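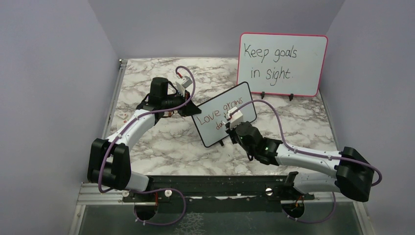

Closing Griffiths Lane: What the Street Did Next

Heledd Phillips, Urban Geography project report

Griffiths Lane is 200 metres of Warken's old centre, and since April it has been shut to cars in the evenings. Council called it a trial. The bakery called it several other things.

My question was a modest one: who uses a street once the parking is gone? I sat on the bench outside the Clarken Arcade for five evenings with a clipboard and a tally counter, being mistaken for a parking inspector. Over that time I recorded 2731 people on foot, most of them headed for the dumpling place and in no mood to be surveyed.

Traders at the north end liked the closure, and had put tables out before the bollards were bolted down. Traders at the south end did not, though two of them conceded that their regulars had always walked. The neighbours upstairs mostly wanted to talk about the accordion player – he knows one and a half songs.

Arkau, the next suburb over, tried the same thing on a wider road and got an empty one. Narrowness seems to help, as does somewhere to sit that isn't a planter.

My counts leave out winter and anyone who came in by the rear laneway, which I found on the last evening. The tally sheets are in Appendix 2, with the coffee stains.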